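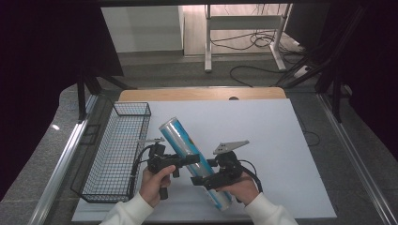
I don't buy the explanation in the Petia fault note, and I'd like us to stop repeating it. The note says the right unit lost its grip through "operator fatigue" and the fix is shorter shifts. I ran the hand-held pair for most of December and I wasn't tired at half past nine in the morning when mine let go. Look at how the job is done: one canister held slantwise between two grippers, cap end up and to the left, lower end down by the right hand, and a black cable curving away from the right gripper. Every time you turn that wrist the cable turns with it. I'd want the cable and its connector ruled out before anyone starts writing about people's sleep.

Areti Vasilakis wrote:
> The jaw position reading froze on the right unit during
> a two-handed lift. The jaws then opened without the
> trigger being released. The canister dropped and the cap
> came off. Nobody hurt. Log shows 31 freezes over the whole
> job, nearly all on the right.
>
> Flolport say the units are rated for 2,000 hours and ours
> have done nowhere near that. Their view is that the
> operator eased off without noticing. I've put that in the
> note for now.

Nearly all on the right, Areti. Do our right hands get tired and our left hands don't? If it were fatigue I'd expect the freezes to pile up late in a shift, and the log has the times in it, so somebody could check that in ten minutes. I haven't seen anyone offer.

The hours rating doesn't help either. I asked Flolport what it covers and got told it was the motor. Fine, the motor's fine. The reading froze, and a motor rating says nothing about a reading.

What bothers me more is what the unit does when the reading freezes. It should hold where it is and complain. Ours opened. I was told back in the Tagle days that it had been set to open so you couldn't pinch a finger, and I can see the sense in that for an empty jaw. With a full canister over your feet it's a different matter, and I don't remember anyone asking us which we'd prefer.

Before we go back to full canisters I'd like the right cable swapped with the left one and the same job run again. If the freezes move to the left, we have our answer. If they stay put, I'll apologise to Flolport in writing. Empties only until then, please, and take the word "fatigue" out of the note.

Anikó Magyar

Recent messages on this list
Brorkau chargers, 46 or 80 watt?
Re: Grip log format, again
Spare trigger springs wanted
Petia fault note, first draft

This site uses cookies to remember your list settings. By continuing to read the archive you agree to their use.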